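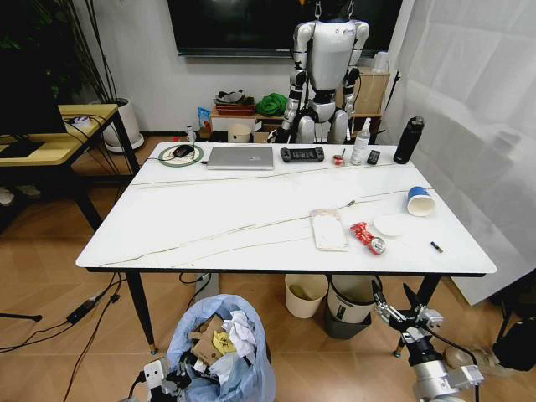 Tidy-Up Helper, Part Time – Cleron Shared Workrooms

We are looking for a friendly, steady person to help us keep our shared workrooms pleasant, and we would love to hear from you even if you have never had a cleaning job before. Most of the work is at the tables. People sit down with a laptop and a snack, the day gets away from them, and by late afternoon there are wrappers, crushed cans and paper cups where somebody else would like to put their elbows.

You would come in at 4 and finish by 8, five afternoons a week, starting in August. You would gather up the trash, sort the paper and cardboard from the rest, wipe the tabletops and put things people want to keep back along the far edge. We do ask that you leave laptops, mice and game consoles closed or switched off as you find them, and please go gently around the charging cables! 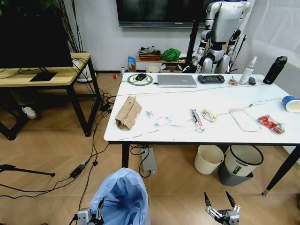 One of our marble-look tables, waiting for its afternoon tidy.

Good eyes matter more to us than speed. A crumpled sheet of paper may be trash or it may be someone's notes, and a tube or a roll of tape is usually wanted again, so when you are in doubt, set it aside and ask. Dario Sala works with every new helper for the first week and is very happy to be asked things – even the same thing twice.

Gloves, cloths and bags are provided, and there is coffee. To apply, send a few lines about yourself to Gemma Villa at the Cleron front desk, or stop by any morning after 11 and have a look at the rooms.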